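3.2 Work surfaces and small desk articles

The household survey recorded 1,428 tabletops in use for paperwork, homework or craft. Of these, 1,366 had enough information on surface finish to be included in the analysis. The remaining records were kept for the room-level counts in Section 3.1 but are not considered further. Tabletops were coded by ground colour, finish and the presence or absence of a printed design. Printed designs were then coded as geometric, botanical, pictorial or mixed, following the scheme used in the Wollness pilot.

Coding was carried out by the first author and repeated in full by Ottilie Lanz, who worked from the same records without access to the first set of codes. Disagreements arose mainly over designs combining leaves with a regular grid. These were settled by the rule that a repeated plant motif is botanical when the stems cross the grid lines and mixed when they stop at them. A printed cloth laid over a plain table was coded under its own heading and does not appear in Figure 4.

Botanical designs present a particular difficulty for people looking for small articles. The stems are thin and branch at short intervals, and the blossoms or berries occur as isolated spots of stronger colour. A paper clip, pin or pencil lead lying across a stem shares its width and often its direction. Larger articles in one pale colour are less affected, as their outlines interrupt the print over a greater distance.

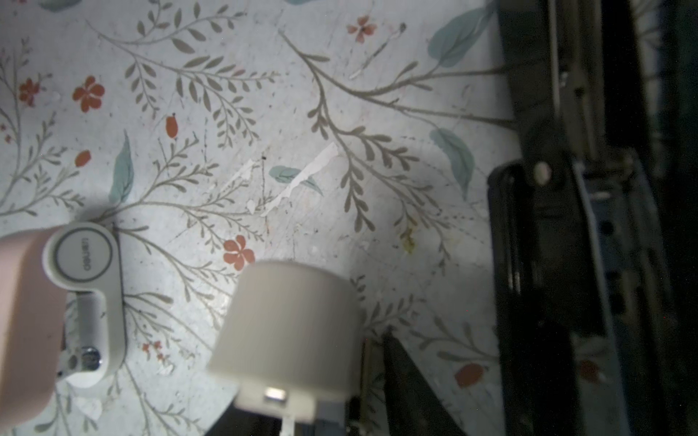 Figure 4. White tabletop with a botanical print of grey-green stems, red-orange blossoms and berries, and larger muted teal leaves. Left: pink article with a cream-white plastic piece marked "deli". Lower centre: cream-coloured cylindrical article.

For this reason the articles found on each surface were divided by their longest dimension, with the boundary set at 10 centimetres, and again by whether they were of a single colour or more than one. Articles made of two joined parts in different colours were entered once, under the colour of the larger part. Metal fittings such as screws and hinges were disregarded in assigning a colour, although they were noted in a separate field. Brand marks were transcribed when legible and left blank otherwise. No attempt was made to infer the maker from shape or colour.

Residents at the Rorance and Florkedon sites were asked to leave their tables as they would be on an ordinary day. Clearing before a visit remains a possible source of error. Jaime Carrilho compared first and second visits at the Berchtold site and found fewer loose articles at the first, which is consistent with some tidying in advance. The second visits were completed in September and are used wherever both records exist.

Shadow was treated as a property of the record and not of the surface. Where a shadow obscured part of the design, the motif was coded from the portion outside it. Where an article covered part of the design, no assumption was made about the print underneath. Both conditions were entered in the notes field and can be used to exclude records from the comparison of search times in Section 4.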